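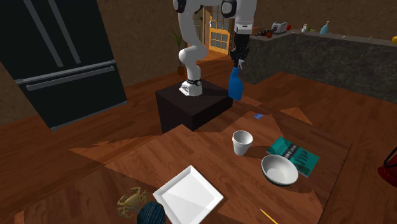
Okay, so a few of you asked what I've been doing all spring and why I keep muttering about kitchens. Long answer coming, get a drink!

1/ We're gathering demonstrations for a pick-and-place policy, all in simulation for now. One demonstration is one person steering the arm through one task from start to finish, and the learner gets the whole recording: joint positions, gripper state, camera views, and a line of plain English saying what the task was.

2/ Our target is 700 good ones for the kitchen set. We have 200. I was sure in April that we'd be further along, and Troels Þórarinsdóttir was very kind and did not laugh at me (much).

3/ The spray bottle has become my favorite and also my nemesis. You want to take it by the neck, with the fingers closed just under the trigger, and you want to come down on it from straight above. If you come in at a slant the little nozzle gets in the way, and then you've got a recording of somebody being annoyed – which the policy will learn from too, bless it.

4/ People ask why the table is such a mess. A crab, a ball, a paper cup, a book with a bowl half on top of it, a pencil! Well, real tables look like that, and if every example has one object on a bare surface, the model never has to work out which thing you meant. So we shuffle the clutter between takes, and I've grown very fond of the crab.

5/ Sille Hafstein steers much more smoothly than I do, and for a while we only kept her takes. Then Hrefna pointed out that the policy had never seen anybody recover from a wobbly approach, so now mine go in as well, as long as the task gets finished. I choose to be flattered.

6/ The slow part is the labeling. "Pick up the blue bottle" is fine until there's a second blue bottle over on the counter, and then you need "spray bottle," and then you have to go back and fix the old ones. I redid 70 of those last night with the radio on and it was rather cozy.

7/ Next up is the plate, which is shiny and flat and gives the gripper very little to hold on to. Raffaele has an idea about going for the raised rim. I'll post how it goes, and if you've ever taught an arm to lift a plate, please do write to me!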